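**Parnow wire-mesh countertop shelf, black — a review after one summer of crisps**

Bought in July, mostly out of spite. The old snack arrangement was a cardboard tray that had once held tinned tomatoes, and Ingvild Sjöberg had started referring to it as "the archive". I was given a budget of 50 and told to come back with something that had a top.

The Parnow has a top. It also has a floor, two sides and a back, all in the same black mesh, and an open front so you can get your hand in. That is the whole product. The leaflet runs to several languages and calls it a "vertical presentation solution", a phrase I have tried to use in conversation without success.

**Putting it together**

The panels hook into each other at the corners. The instructions show a smiling man doing this with one thumb. I used both thumbs, a knee and some words my mother doesn't know I have. Hjørdis Moen did the second one in the time it took me to find the plaster tin, and she had her coat on. If you get the floor panel upside down, the hooks still go in, but the whole thing leans like somebody waiting for a bus. Take it apart and start again. Bending it back does not work and leaves a kink you will see every day.

**What it holds**

Bottles on the floor, bags on the roof. I did try it the other way round for a morning and I don't want to discuss it. The fizzy drinks stand perfectly well on the mesh as long as you put them down straight. Anything with a narrow bottom, such as the posh little tonic bottles Embla buys, finds a gap between the wires and tips. Full-size soft drinks have been no trouble.

The flat top is the better half. Crisp bags are awkward things to store. They won't stack and they slide off any surface with a shine to it, but the mesh has just enough grip to keep them lying where you left them. Three bags side by side is about right. A fourth can be balanced if you are the sort of person who enjoys picking crisps up off the floor.
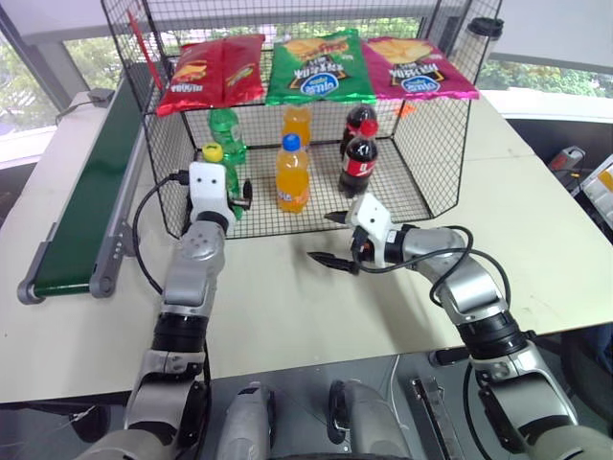
*Fully stocked: crisps upstairs, pop downstairs, two bottles deep.*

Two rows of drinks is where I'd stop. With six in there I can still reach the back ones without knocking the front ones flat, provided I go in from above the caps and don't rush. Rainer Fuchs rushes.

**Grumbles**

Dust. Mesh collects it at every crossing and no cloth made will get it out. I use an old toothbrush, and resent it.

There are no feet, either. On a pale table I'd put something under it, as the wire ends are only more or less smooth. The rival from Stania comes with little rubber pads and costs a fair bit more, and Linnea Berge says hers has already lost two of them.

**Verdict**

Good, dull, slightly hostile to thumbs. We've got a second one now for the mugs — they all fall over.

Four stars. The missing one is for the leaflet.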